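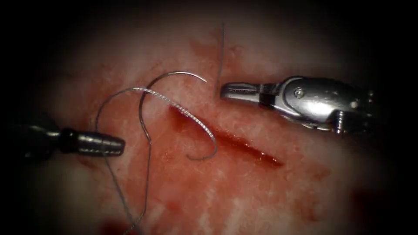 Links die geschlossene Greiferspitze, rechts die leicht geöffneten Backen.

Zwischenbericht Projekt Kahraman -- Oregano und Thymian aus dem offenen Verkauf
An: Samira Najjar, Cosolport
Stand: 15. März 2025

Liebe Samira,

du wolltest es kurz und ohne Tabellen, also erzähle ich einfach mal, wo wir stehen. Von den 80 Kräuterproben, die wir uns vorgenommen hatten, sind inzwischen alle eingekauft, beschriftet und im Kühlraum in Kilthorpe verstaut. Das ging viel schneller als gedacht, vor allem weil Rawan Sayegh die Marktstände in Demport kennt und dort niemand komisch guckt, wenn sie von jedem Haufen ein Tütchen will (ich dagegen wurde gleich gefragt, ob ich vom Amt komme!).

Beim Oregano sind wir mit dem Mikroskop ein gutes Stück weiter. 30 Proben haben wir durch, und bei einigen liegen eindeutig Olivenblätter mit drin. Die verraten sich durch ihre schildförmigen Haare, die man nach etwas Übung sofort erkennt. Wie viel davon in der Tüte steckt, ist die schwierigere Frage. Bei gerebelter Ware geht das Auszählen noch, bei der gemahlenen streiten Omar und ich uns regelmäßig, und deshalb zählen wir die jetzt beide getrennt und vergleichen hinterher. Kostet Zeit, aber die Werte liegen seitdem deutlich näher beieinander.

Thymian ist bisher unauffällig. Ziemlich viele Stängel, zweimal etwas Sand, sonst nichts, worüber ich schreiben müsste. 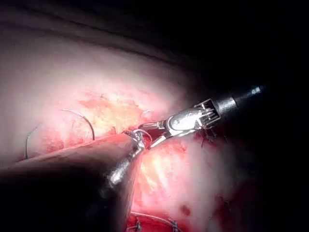 Geld

Ausgegeben haben wir bis jetzt 3.190 Euro. Der größte Brocken waren die Referenzkräuter mit Herkunftsnachweis, danach kommen Objektträger, Siebe und die Fahrten nach Demport. Das Rückstellmuster-Regal hat uns Vernon Fortin überlassen, der Posten bleibt also frei. Ich würde ihn gern für die Bestimmung der ätherischen Öle nehmen -- sag mir bitte, ob das so geht oder ob du dafür einen eigenen Antrag brauchst.

Was hakt

Die Destille. Eine Dichtung war beim Auspacken schon spröde, und die Ersatzlieferung hatte den falschen Durchmesser. Anas Hakim hat jetzt eine passende gefunden, die müsste noch im März ankommen. Bis dahin machen wir mit dem Mikroskop weiter und holen die Ölgehalte danach in einem Rutsch nach.
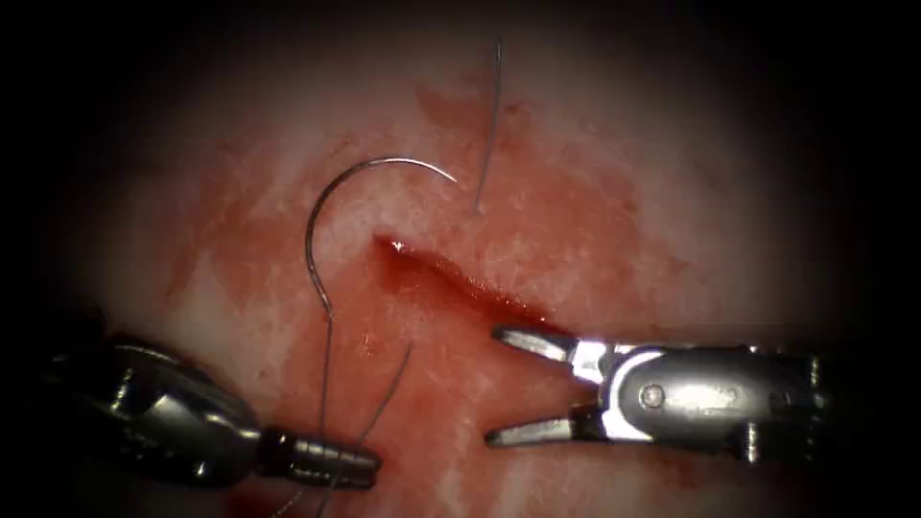
Wenn das klappt, verlieren wir insgesamt zwei Wochen, und die kann ich beim Auswerten wieder reinholen. Der Abschlussbericht verschiebt sich dadurch nicht. Die Händler möchte ich übrigens erst anschreiben, wenn auch die Ölwerte vorliegen. Rawan sähe das lieber früher, da sind wir uns noch nicht einig, und deine Meinung dazu würde mich sehr interessieren.

Die Zähllisten schicke ich dir, sobald Omar Azar seine Hälfte abgetippt hat.

Viele Grüße aus Kilthorpe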